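The Ulville women won the regional final on Wednesday night, 2-1 over Salameh, and I was in the stands for it with a thermos and a bad seat behind a pillar. Attendance was given as 1410, a lot for a ground where I can usually park next to the gate.

Salameh scored first, from a corner, when our keeper came out and got nowhere near it. After that they sat back. I thought it was too early to sit back and said so to Botond Major, who was next to me and who disagreed. He used to coach the under-15s and he likes a team that defends a lead.

Annick Tessier tied it just before the break with a low shot from the left side of the box. She has played 210 games for the club now. She hit it early, before the defender had set her feet, and it went in off the post.

The second half was poor for a long time. Both teams were tired and the field was heavy near the benches. Salameh had one good chance on a free kick and put it over. Then with 5 minutes left Tessier won the ball in midfield and played it wide, and the cross came back in for Sarketti to head down and in. She had only come on as a sub. Botond said the marking was bad – he was right, but I was not in the mood to hear it.

There was a lot of time added and most of it was spent in our corner. Then it was over and the players ran to the far end, where the drums were.

I got home after eleven and did not sleep much.
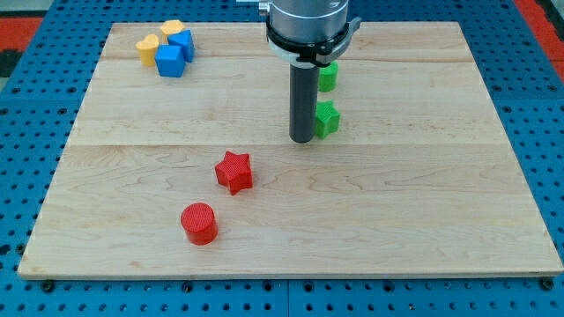
Maple board on the blue platform.

The next round is away at Gidel, a long drive, 533 miles there and back. The club is putting on one bus and I have my name down for it. Botond says he is driving himself because he does not like the music on the bus. Gidel beat us 3-0 last January, though we had two starters out that day. I will post the bus times when I have them.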